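Setting Up the Wultow Two-Arm Cell for the Plug Insertion Task

These instructions apply to the Vultari bench at the Lulero site. Operators should complete the start-up checklist before proceeding.

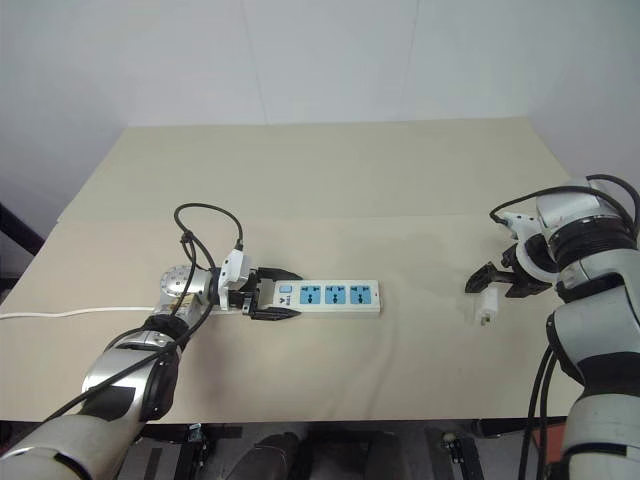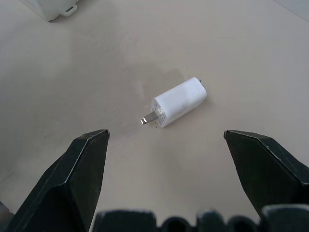
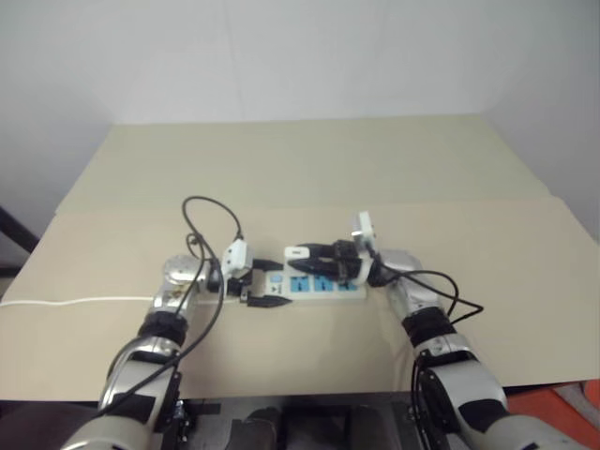
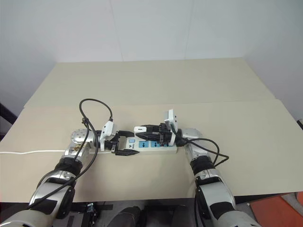 Plug insertion task, Vultari bench.

1. Align the front board with the table edge and tighten all 4 clamps underneath.

2. Lay the power strip parallel to the front edge, with its cord leading off to the left. The strip must remain disconnected from the mains throughout set-up.

3. Check the wrist cables on both arms. Each should have enough slack to form a loop at full wrist rotation. Replace any tie that has hardened.

4. Inspect the fingertips and wipe them with a dry cloth. Worn tips are to be reordered from Dela Peña under part 1097.

5. Load the insertion program and run 18 trial cycles at reduced speed. Record any missed grasp in the cell log.

If the grasp point has drifted, repeat the wrist camera calibration before altering the program.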